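Planow Street Text Corpus

Data card, version 7

Summary

Planow is a collection of short printed texts found on household goods and public signs: care labels, packaging, floor mats, notice boards, bus stop panels. Each record is a transcription with a genre tag and a language code. The corpus was compiled at Studora for work on spelling variation and abbreviation in non-edited print. It contains text only. Source photographs are not distributed.

Maintainers: Ingvar Snorradóttir (transcription, schema), Widad Yammine (licensing, releases)

Contents

The release holds 203 source items split into 600 text segments. A segment is a run of text that a reader would take as one unit, such as a washing instruction or a line of opening hours. Segments keep the line breaks of the original. Hyphenation at line ends is kept too, and marked with a tilde so it can be undone.

planow.tsv -- one segment per line, UTF-8, tab separated
genres.txt -- the closed list of genre tags
notes/ -- transcriber notes, free text, one file per source item
CHANGES -- differences from earlier versions

Fields

seg_id: item number and segment number joined by a period
lang: two-letter code, or "zz" where the language could not be settled
genre: one tag from genres.txt
text: the transcription
conf: high, mid or low, set by the second reader

Non-verbal marks

Arrows, care symbols, rulers and tick scales are not transcribed as text. A scale with numerals gets one segment holding the numerals in reading order, with the placeholder {scale}. A scale for which no numerals can be read gets the placeholder alone. Children's play mats with a printed ruler fall under this rule, and the genre tag is "mat".
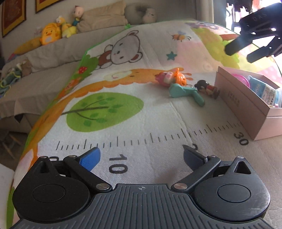

Transcription

All items were read twice. The second reader worked without access to the first reading, and mismatches were settled in a joint pass. Case is kept. Letterspacing is not. Typographic quotes are reduced to straight quotes, a choice made in version 2 that we would not repeat, but reversing it means going back to every source.

Known problems

The Brendside items lean heavily toward food packaging. Use the genre tag to rebalance.

Segments tagged "zz" are mostly single brand words and should be dropped for any language-level count.

Item 70 was entered twice in earlier versions. The duplicate is gone, and its number has not been reused.

The Juhl tokenizer splits on the tilde. Strip it first or pass the text through the undo step.

License

Transcriptions are released for research use with attribution. Write to Widad Yammine for anything else, including requests to remove an item.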